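Report on the Open Day and Demonstration, Pranon Two-Arm Handling Project
Skultdale workshop, report to the Hornent fund, 3/23/23
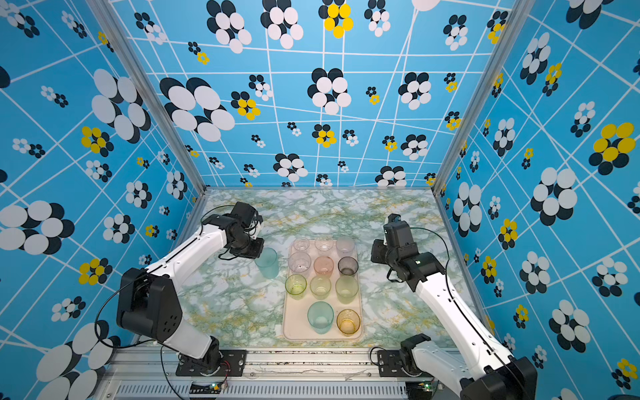
In our last report we promised that the second payment of the grant would be used mainly for preparing a public demonstration, and that we would write to you within the same month about how it went. The open day has now taken place. We had 863 visitors through the door during the opening hours, which is more than we planned for, and it had some consequences that I describe further down.

1. What was agreed

The agreement with Hornent names three things for this period. First, a working station where two arms share one table and handle light household objects. Second, a public day where people from the town and from local companies can see this station and ask questions. Third, a short written account of what we learned from the visitors, for use in the planning of the next stage.

The first and second are completed. The third is this document, together with the comment sheets which we are still typing in. The typed sheets will be sent separately, as it was agreed with your office that they do not need to be part of the report.

2. The station

We chose cups for the demonstration. In the autumn plan we had written "packaging items", and I would like to explain the change. The packaging items from Qudah are boxes and lids, and they all look nearly the same. For a visitor who stands in front of a machine for a few minutes, it is hard to follow which box was moved and which one was not. Translucent plastic cups in different colors are much easier to follow. A child can say "now the orange one" and see if it happens. For the arms, the cups are also not a simple object. The walls let the light through, and a clear cup on a marble-patterned surface is difficult for any vision system, ours included.

The task is table setting in reverse, if I may call it so. Cups stand on a beige tray between the two arms, and single cups are taken off the tray or brought back to it. Each arm can reach the tray from its own side. The difficult part is that both grippers work close to each other over a small area, and the program must decide which arm goes first.

The patterned blue wallpaper on the walls of the enclosure was discussed a lot in our group. Part of the group wanted plain gray walls, as in our first test station. We kept the pattern for two reasons. We want to know if the system is disturbed by a strong background with circles in it, as the rim of a cup is also a circle. And we can change the wallpaper later and repeat the same task, so that we have a comparison. The change of wallpaper is planned for the next stage and is included in the budget you already approved, under small materials.

3. How the day went

We opened the doors in the morning and ran the demonstration in turns. Each turn started with a short talk, then the arms worked, and then there was time for questions. We had planned for groups of 25 persons. In the first hour this worked well. Later the corridor became full and we had to let in more people at once, so that those at the back could not see the table. We put a screen in the corridor after lunch, which helped, but it should have been there from the start. I take this as my own planning mistake.

The arms were stopped 3 times during the day outside of the normal pauses. One time a cup was gripped too near to its rim and slipped. It fell on the table and rolled, and the operator pressed the stop button as the procedure says. Another time the two arms waited for each other and neither continued. We know this problem from our own tests and had hoped that it was solved in the February version, but it was not. The remaining stop was made by the operator as a caution, when a visitor leaned over the barrier tape. No person was hurt and no equipment was damaged.

After the second stop we reduced the speed for the rest of the day. Several visitors said that the arms looked slow. I think this was the right decision all the same, and I would do it again.

4. What visitors asked

The questions were more practical than we expected. Most of them can be put in a few groups.

Many people asked if the machine could do this with glass. At the moment we do not try it. The gripping force is set for light plastic, and we have no good way yet to feel a small crack or a wet surface.

Visitors who work in kitchens and canteens asked about washing: could the arms load a dishwasher tray, and could they stand the steam. For the first part we could answer that a tray is a good starting point, and that this is one reason we practice with one. For the second part we had to say no. The cables and the circuit boards on our station are open, as is normal for a laboratory, and a closed design would be a separate project.

There was a long conversation with people from a care home. They were less interested in speed and much more interested in what happens when a person puts a hand between the arms. We explained the present rule, which is that no person reaches into the station while it is running. They found this not sufficient for their use, and they are right. We have written down their points and would like to discuss with you if this can become a topic for the next application.

A number of parents asked about the price of such a station. We did not give a figure, as our costs include many hours of work which cannot be compared with a finished product.

And of course the question about jobs was asked. We had prepared an answer for it, but the prepared answer sounded too smooth when it was said aloud, and after the first group we dropped it. We said simply what the station can do today and what it cannot do. People accepted this better.

5. Results so far, measured against the plan

Handling of colored cups: reached. The strong colors, such as the amber-orange and the aqua-teal, are found reliably in our tests.

Handling of clear cups: partly reached. The system finds them in most cases, but the position is less exact, and the gripper sometimes has to correct itself just before closing. The frosted cup is easier than the fully clear ones.

Sharing of the table between two arms: partly reached. Please see the waiting problem under point 3. We now have a recording of the whole event from the open day, with all joint positions, and this is more useful for us than any test we did alone.

Public demonstration: reached.

Training of operators: reached for 2 persons. The plan had foreseen one more, who has moved to another department. We will train a replacement before summer.

6. Money

The costs of the open day stayed inside the approved amount. We spent less on printing and more on the barrier and the additional screen. The difference between the two lines is small and we ask you to accept it without a formal change. The table of costs was sent by the administration in Skultdale with their usual monthly statement, and I do not repeat it in this report.

One point needs your attention. The spare gripper fingers, which we had ordered from Pranon's own store for this period, have a longer delivery time than expected. The invoice will arrive after the end of the reporting period. We ask for your permission to book it in the following one.

7. Next steps

The waiting problem between the arms has first priority. We will not hold another public demonstration until we have repeated the task for a full working day without such a stop.

After this we will change the wall pattern and the tabletop, one at a time, and repeat the cup task with each. We also want to bring back the boxes and lids from Qudah, as this was the original promise and the company is still waiting for results. They visited us on the open day and were friendly about the delay, but I do not want to count on this for too long.

For a next open day, we propose smaller groups with booked times, a screen in the corridor from the first minute, and a low platform for children. Several children had to be lifted by their parents to see over the barrier – the table is at standing height and we did not think of it.

We also would like to invite a person from your office to see the station on a quiet day, when there is time to look at the details and to see the program next to the arms. Any date after the middle of next month is possible for us. Please write to the project address and we will arrange the entry to the building.

The comment sheets will follow as soon as the typing is finished.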